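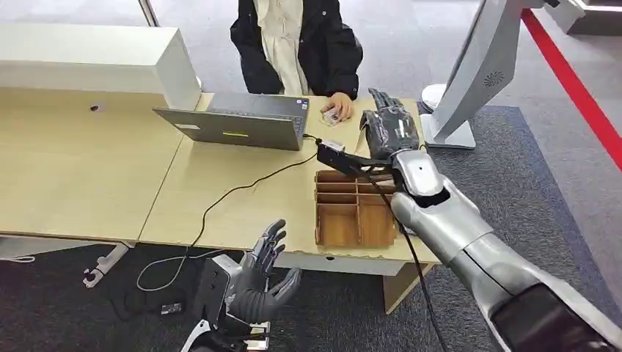

Home Datasets Code Papers Contact

# Biseo Handover Set

4 min read

Biseo is a set of teleoperated and policy-run episodes of small-object handover between a seated person and a two-armed humanoid. It was collected by the Amini group at Givusthorpe to test one method: predicting the release moment from head-camera video and wrist module readings together, instead of from finger current alone.

Last updated 07/07/2025. Maintainer: Simin Nouri.

## Setup

- Person seated across a desk from the robot, laptop open in front of them
- Right hand receives, left hand stays open near the desk edge
- Wooden compartment organizer on the desk as the place target
- Wrist module on the right arm, wired to the laptop over a black cable
- Head view only in this release; wrist video will follow in September

Objects are small and light. Several are clear plastic, and these are the hard cases. Depth is unreliable on them and we don't ship a depth channel.

## Contents

There are 19 participants and 18 objects. Each episode folder holds:

 head.mp4
 joints.csv
 wrist.csv
 events.json

`events.json` marks reach, contact, release and place. Release was labelled by hand by two people; where they differed by more than five frames the episode was dropped.

## Method and result

The baseline, Furkitz, closes and pulls on a fixed current threshold. Our model takes a short window of video and wrist readings and outputs a release probability. Early pulls, where the person was still holding on, fell from 18 per cent of trials to 5 per cent. On clear objects the rate was 13 per cent, so there is still work to do. Placing into the narrow slots did not improve.

## Known problems

- Faces are mostly out of view. Episodes with a visible face were removed.
- Wrist timestamps drift in long sessions. Run `align.py` before training.
- All participants gave with the right hand. Don't expect the model to generalize to left-handed giving.
- Cable drag on the right arm shows up as a small offset in `joints.csv`. It has not been corrected.

## Licence

Non-commercial research use. Please cite the dataset name and version.

Contact the maintainer | © Amini group, Givusthorpe | Back to top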